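제목: Re: [손잡이모임] 손잡이랑 경첩, 어디까지 모을까요?
보낸이: Lempi Valtonen

Wolfram Ehlers 님이 쓰신 글:
> 8월 소식지에 손잡이 이야기를 싣는다면서요. 당기는 손잡이만
> 다루나요, 아니면 걸쇠나 경첩도 넣나요? 저는 40쪽까지는
> 괜찮다고 봅니다.

당연히 다 넣어야죠! 손으로 잡는 부분만 보면 재미가 반밖에 안 돼요. 어젯밤에 목차를 다시 짰는데 쓰다 보니 신이 나서 일곱 꼭지나 나왔습니다. 그중 먼저 정리된 것부터 보냅니다.

1. 오목 손잡이
짙은 회색 판 안에 쏙 들어간 컵 모양이고, 테두리에만 반짝이는 금속색을 둘렀어요. 안쪽 레버는 검은색이고요. 이 조합 정말 좋아합니다.

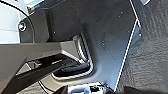 어두운 데서도 손가락이 알아서 찾아가는 모양이라 저는 이런 걸 볼 때마다 한 번씩 만져 보게 돼요. Brokum 목록에도 비슷한 게 있던데 깊이가 얕아서 좀 아쉬웠어요.

2. 세로 막대 손잡이
흰 문짝 두 개가 만나는 선 양쪽에 흰 손잡이가 하나씩. 색까지 맞추니 아주 단정합니다.

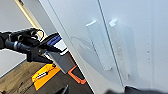
Wolfram Ehlers 님은 양문에 다는 막대라면 길수록 좋다고 하셨죠. 키가 작은 사람도 큰 사람도 편한 높이를 잡을 수 있으니까, 짧은 건 아예 빼자고요. 저는 짧은 것도 한 쪽은 주고 싶어요(Flikus 짧은 막대, 귀엽잖아요).

3. 금속판의 네모 구멍
파란 판에 직사각형 구멍을 내고 둘레를 둥글게 도드라지게 올렸습니다. 능선에 빛이 걸리는 게 참 예뻐요. 이런 테두리 치수를 재 두신 분 계시면 꼭 알려 주세요!

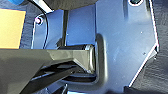

4. 판과 축
제일 쓰고 싶었던 꼭지예요. 나란한 판 두 장 사이에 둥근 축이 가로로 걸리고 거기에 진회색 암이 붙습니다. 큰 판 위쪽이 둥글게 마무리된 것도, 접시 모양으로 파낸 자리에 나사가 들어앉은 것도 마음에 쏙 들어요.

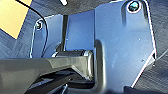 두 판 사이의 축과 암

나머지 꼭지는 Jutora 자료를 받는 대로 이어서 쓸게요. 손잡이 사진이나 스케치 갖고 계신 분은 이 메일에 바로 답장 주시면 됩니다.

Lempi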